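Hardwax oil on a light wood table: how long between coats?

Posted in Finishes and Surfaces
187 views

I sanded the top of a Tesholm dining table back to bare wood and want to refinish it with Stüber hardwax oil, satin. The can says to recoat when "touch dry" and gives no time. The first coat went on at 7 in the morning and was still slightly tacky at dinner. The room is 67 degrees with 53 percent humidity. Do I wait, wipe it down, or sand it off and start over? I stopped at 120 grit, if that matters.

Posted by trumitz_owner

bench_and_vise
Wait. Tacky after one day at that temperature usually means too much oil was left on the surface. Hardwax oil cures by reacting with oxygen, and a thick film skins over while the layer underneath stays soft. Buff the top with a dry white pad to pull off what has not set, then leave it alone overnight with a window open.

120 grit is coarse for this. It takes up more oil and leaves scratches that show in low light from the side. I would go to 150 on a pale top and stop there. Above 180 the oil has trouble getting in.
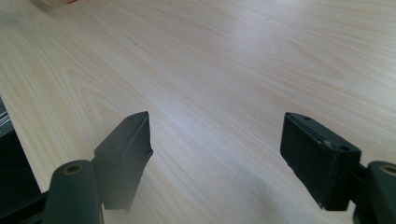

How much oil should go on per coat?
Enough to wet the surface and no more. Pour a small puddle, spread it with a flat pad along the grain, give it 10 minutes, then wipe with a lint-free cloth until the cloth stops picking anything up.

Lay used rags flat outdoors to dry, or put them in a metal can of water with a lid. Oily rags left in a pile can catch fire without a spark.

k_lowell_17
Mine took two days and was fine. Used Bullora, not the same stuff but close. Just put a fan on it.

gluepot
A fan helps, but point it across the room - aimed at the table it puts dust in the finish.

One addition to the first reply. Dry to the touch is not the same as cured. Light use is fine after 24 to 48 hours. Keep standing water, hot mugs and tablecloths off it for two weeks. I tested a scrap with a drop of water after 17 days and it left no ring. At one week the same scrap still marked.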